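Rapport d'étape au bailleur – mars 2025
Projet Gritine : suivi des détentions arbitraires à Machala

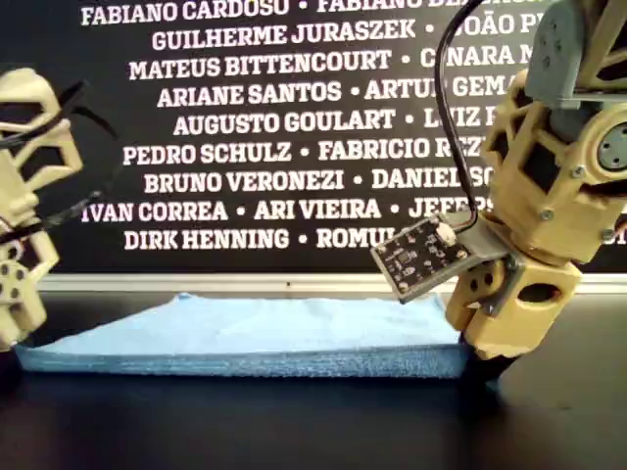 Activités menées
Depuis janvier, l'équipe a recueilli 30 témoignages de proches de personnes arrêtées lors des rassemblements. 19 dossiers ont été transmis aux avocats, dont 5 concernent des mineurs. Trois plaintes ont été déposées.

Difficultés
L'accès au centre de Cavberg reste refusé. Nos courriers au parquet sont sans réponse.

Suite
Formation des observateurs et remise du rapport financier. Le solde de la ligne « déplacements » est reporté sur l'aide juridique, comme convenu avec Lisgate.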